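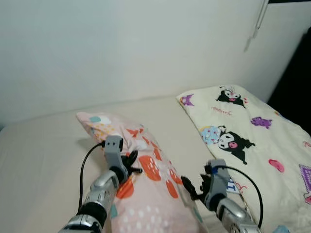
Print this item | E-mail this item
Reading time: 2 minutes

Biosimilar substitution at the Prerkadlow clinics: what changes in December

The pharmacy group at Prerkadlow has approved a switch from the reference version of its infused arthritis drug to a biosimilar supplied by Zwahlen. The change applies to all adult outpatients on a stable dose. Inpatient orders are unaffected until the hospital drug list is next revised.

A biosimilar is a close copy of a biologic drug. Small differences are expected, as both are made in living cells, and regulators accept them if they have no meaningful effect on safety or results. The strength and infusion schedule stay the same. The name on the bag label will change, as will the billing code.

Patients who have been on the drug for less than 12 weeks will finish that period on the current product before they are moved. Patients with a recorded infusion reaction will be reviewed one at a time. A prescriber may keep a patient on the reference drug by entering a reason in the order – "patient preference" alone will not be accepted by the Tokgate plan, which covers most of our infusion visits.

Tokgate has confirmed two points in writing. Existing approvals will carry over to the new product without a fresh request, and the copay tier will not go up. It has not yet said how it will handle patients who switch and then ask to go back. Until it does, clinics should send those requests as standard appeals and keep a copy of the lab results with each one.

Stock of the two products must be kept on separate shelves, with lot numbers recorded at the time of infusion. The Lilumari ordering system will list both under the same generic name, followed by a suffix of lowercase letters. Check the suffix before signing – the generic name no longer identifies the product.

Patient letters go out 3 weeks before the first switched dose. Printed copies can be requested from the pharmacy desk.

Posted May 22, 2021

Recent items
Refrigerator alarm testing: revised schedule
Tokgate plan: changes to prior approval forms
Reporting infusion reactions in Lilumari
Flu vaccine orders for the coming season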